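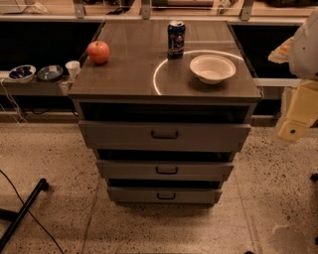
4.2 Drawer work and the shift routine

Before the Grakis trial, staff at the Agyeman site opened and shut drawers by hand all day, and most of them said they had never thought of it as a task. It was simply part of fetching things. When the robot took over part of this work, it became something that had to be planned, named and handed over between shifts. We logged 183 drawer requests during the trial. Of these, 80 were made by the same two members of staff, who both worked the early shift.
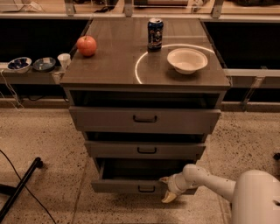

The bottom drawer mattered most to the people we spoke to. Lamisi Korletey, who had worked at the site longest, told us that bending to reach it was the part of the job she was glad to give up. She was less happy about the waiting. A person can pull a drawer open while talking to a colleague; a request to the robot had to be made, watched and sometimes made again. Several staff went back to doing the upper drawers themselves and left the lowest one to the machine. This split was not in the trial plan, but by December it was treated as the normal way of working.

Figure 3. The drawer task. The gripper is near the bottom drawer; an apple, a drinks can and a bowl are on top of the cabinet.

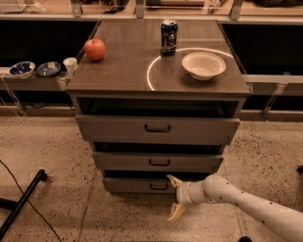
4.3 Who looks after the robot

No post was created for minding the robot. The work fell to Woo-jin Pyo, whose duties until then had been in stock control. He kept the fault log and showed new staff how to make a request. Neither job appeared in his written duties during the trial.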